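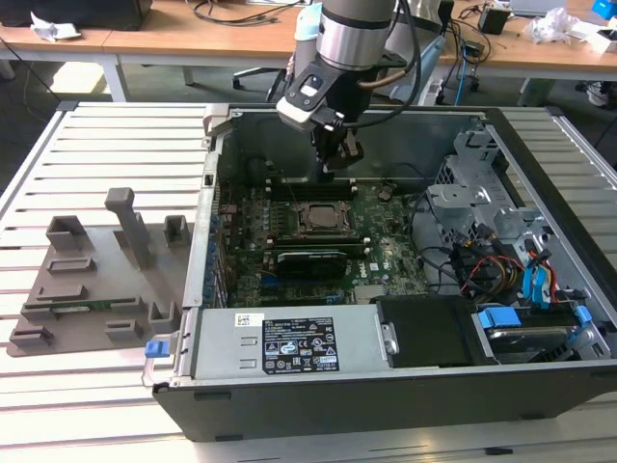 2023-02-10
By Ghada Akl

Hello to everyone at Vekham, and thank you for being patient with me on this one! I know I said you'd have it at the end of January. January got away from me, mostly because the computers finally arrived and I wanted to have my hands in them for a while before I wrote anything down.

So, the big news first. Schnyder came through with their old office desktops, all 64 of them, and they're now stacked in our room in Valladside (well, stacked, and under the tables, and a few in the hallway until the shelves go up). They're tower machines, heavier than I remembered towers being, and I've been opening them up one at a time, laying them flat and taking the side panel off.

What I've learned is that the outside tells you very little. I had a beat-up one with a scraped front that was spotless inside, and a pretty one that looked like somebody had emptied a vacuum cleaner into it. As of today, 17 are completely finished, meaning cleaned, tested, wiped and ready to go to a Prutach family. That's fewer than I'd hoped for by now. The cleaning is quick. The memory is what's slowing me down.

Most of the towers came to us with the memory already pulled. Schnyder did mention that some would be missing parts, and I should have asked how many "some" was before I drew up the schedule. Anyway, the processors were left in place, and that's a huge relief, as those would have been a lot harder to replace on our budget. The boards look clean to me too. I go over each one with a flashlight before I do anything else, checking for bulging capacitors and bent clips and that kind of thing, and so far I've only set aside 2 boards I don't trust. Those towers will be used for spares.

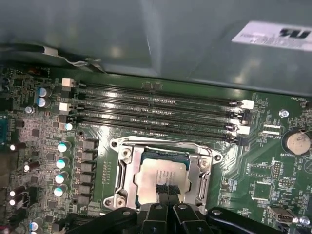 Memory slots waiting to be filled, with the processor in its socket below them.

On the money side, I've put $1,000 of the grant toward used memory. I'd penciled that in for monitors, so this is the one real change from the plan I sent you, and please tell me if you'd like it written up separately. I bought it in matched pairs, which cost a little more, but it saves me so much fiddling around when a machine refuses to start. The first box is here and every stick I've tried from it has worked. The second box is on its way (the seller says so, at least).

A few other things while I'm at it:

The graphics cards were a nice surprise. I'd assumed they'd have been taken out, but I keep finding towers with the card still seated. I'm leaving those where they are. Ghada's rule, if it fits and it works, it stays in.

The power supplies are my next headache. I want every single one tested before a machine leaves the room, and our one tester is slow and a bit moody. I've been doing them in small batches at the end of the day, and I'd love a second tester if there's anything left over once the memory is paid for.

Labels! I started out using masking tape, which fell off, so now every tower gets a number in marker on the back and a matching line in the notebook. The notebook lists what came in the case, what I added, and what I threw out. I'm happy to scan the pages for you, although my handwriting gets pretty wild toward the end of the afternoon.

For the next stretch, I'd like to get the rest of the first memory box installed, finish the power supply tests on everything that's already open, and start calling families on the Prutach list. I haven't promised anyone a date yet. I'd also like to sort out the monitors, and there's an office across the street that may be getting rid of theirs, so I'm going over with cookies to ask.

If one of you would like to stop by and see the room, please do, it's so much easier to show than to write about. Wear something you don't mind getting dusty, and call first so I can clear you a chair.

Warmly,
Ghada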